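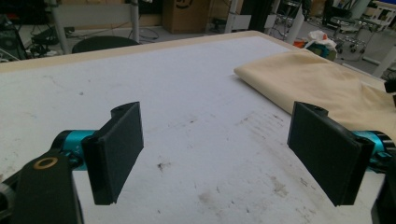 TRIRKSIDE – The Ilard Foundation will renew the tabletops in the shared workrooms at Trirkside Learning Center this spring, the foundation announced in April. The work covers 93 tables and will be carried out by Ovorov, a furniture repair firm that has serviced the center's seating for the past 2 years.

The tables in the program have white work surfaces with a pale wooden edge. They are used every day for model making, sewing, homework clubs and evening classes. Over time many of the tops have picked up scuffs, gray smudges and small stains that ordinary cleaning no longer removes. The foundation decided last fall to treat the existing tables and keep them in service, after a survey of the workrooms found that most of the frames and legs were sound.

"These tables get hard use from the first class of the morning until the doors close at night," the foundation said in a statement. "The surfaces show it, and our visitors have told us so. We would like people to sit down to a clean table and get on with their work."

Each tabletop will be washed, degreased and checked under a strong light. Marks that lie on the surface will be lifted with a mild cleaning paste. Where the white finish itself is worn, Ovorov will sand the area lightly and apply a new coat. Wooden rims will be cleaned by hand, and any loose sections will be glued and clamped overnight. Tables that cannot be restored this way will be fitted with a new top on the original frame.

The survey was open to everyone who uses the center and drew 293 replies. Stained or worn tables were the most frequent complaint, ahead of lighting and storage. Several sewing groups reported that rough patches caught on thin fabric. Drawing classes asked for a smoother surface under single sheets of paper. The replies also included requests for more coat hooks and a second sink, which the foundation will consider separately.

The center will stay open throughout the project. Work will proceed one room at a time over 7 weeks, beginning with the ground floor workrooms and ending with the large room next to the library entrance. Groups whose room is closed will be moved to another space in the building at their usual hour. A schedule of room changes will be posted at the front desk and beside each workroom door, and group leaders will receive a copy before the first room closes.

Visitors are asked to clear personal materials from the workrooms before work begins. Items left on shelves will be boxed, labeled with the room number and held at the front desk. Cabinets along the walls will not be moved and may remain locked. Restored tables need a full night to cure and should not be used until the notice on the table has been taken away.

The foundation has also asked Manurung, the design office that prepared the center's current furniture plan, to draw up a short guide to the care of the renewed tables. It will recommend cutting mats for knife work, a cloth or paper cover for paint and glue, and a wipe with warm water and mild soap at the end of each session. Scouring pads and bleach will no longer be stocked in the workroom supply closets – both can dull the finish. New mats will be available in every room at no charge.

"A tabletop lasts a good deal longer when small marks are wiped away the same day," Manurung said. "The guide fits on one page, and it will hang next to the sink."

Ovorov will return once the last room has reopened to inspect all of the treated surfaces and repair any early faults. The cost of that visit is included in the contract. The foundation is paying for the entire program from its building fund, and class fees at the center will not change as a result.

Group leaders with questions about room changes may speak with the front desk at Trirkside Learning Center during regular opening hours. Requests for copies of the survey results should be made in writing to the Ilard Foundation, care of the center.

About the Ilard Foundation

The Ilard Foundation supports public workrooms, reading rooms and adult classes in Trirkside. It owns the learning center building and is responsible for its furniture and upkeep.

About Ovorov

Ovorov repairs and refinishes tables, chairs and cabinets for schools, libraries and community buildings. The firm works on site and from its own workshop.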